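Valerian, night 8

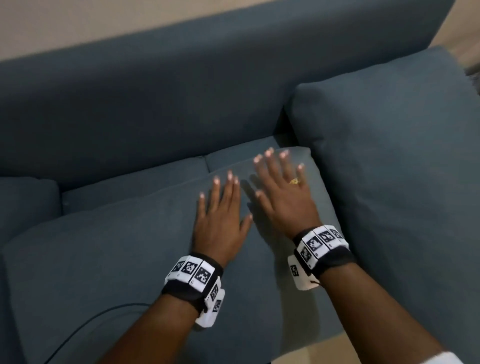 posted by garel_notes | May | 6 comments

Slept, sort of. Out by eleven, awake at 5, groggy til the second coffee. Took two of the Zuline capsules, smell like old socks, same as ever. Packet says 110 mg each. Last week was one and did nothing at all.

Weird dreams again. Trains, my old school, a flooded kitchen.

Mum swears by chamomile. Tried it, up twice for the loo. No thanks.

Rang the chemist re taking it with my hayfever tablets, she said leave a gap and dont have wine with it. Fine. Stopping after two weeks anyway, dont want to need it.

Herb shop in Ivov Street has the loose root cheaper, might go after work. Must ask how long to steep.

Late now. Bus. More tonight if I'm awake

We use cookies to improve your visit. Accept | Manage settings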